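Week two of teaching Lubis to tidy up, so have a little thread from the workshop.

Quick recap for new people: I don't write code for each job. I move the arms myself from the next room with a pair of handles, it records what I did, and we go again. And again. Saturday was 21 goes and my wrists know all about it.

Pointy things are my favourite. You'd think you'd grab a cone round its fat middle, but I kept squashing the paper, so now I pinch the very tip and keep everything slow.
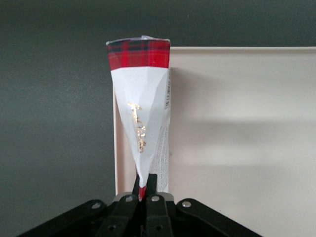
Tartan end up, fingers on the pointy bit. Very festive for September!

The number so far is 107 recordings, of which I'm keeping 106. The other one has me sneezing halfway through a grab (the handles pick up EVERYTHING).

Two hands is where it gets properly hard. My brain wants to watch both grippers and it just can't, so I park one out of the way and drive the other. Long flat boxes I take by the end, coming in low.
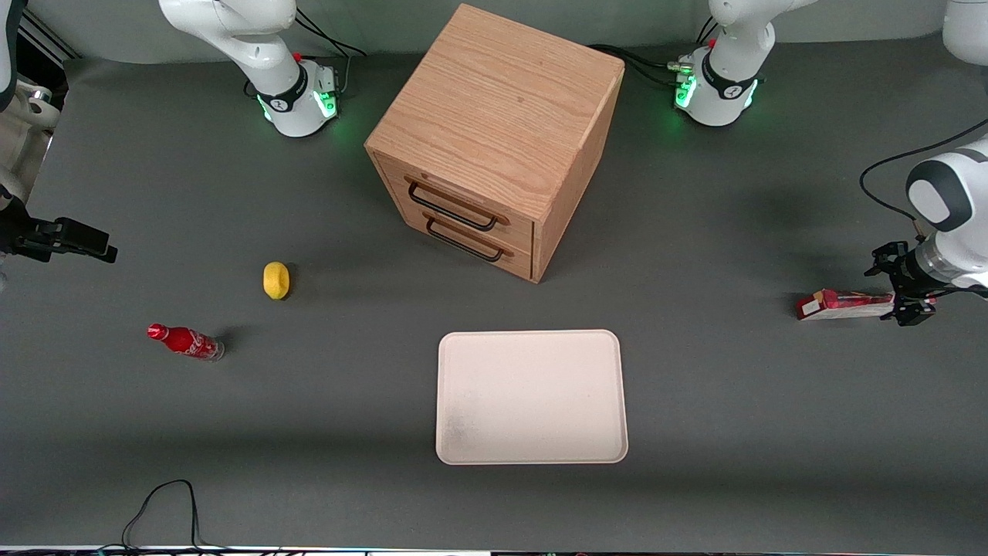
Left gripper down at the red carton, right one hanging back. Lemon and Coke bottle still to do.

Someone asked if the drawers are part of it. Yes! Those thin bar handles are next and I'm dreading them a bit. If you've done drawers by remote, do you hook the bar or pinch it? I've tried both on the old Drova set-up and liked neither.

Back on it at 7 tomorrow. Kettle first.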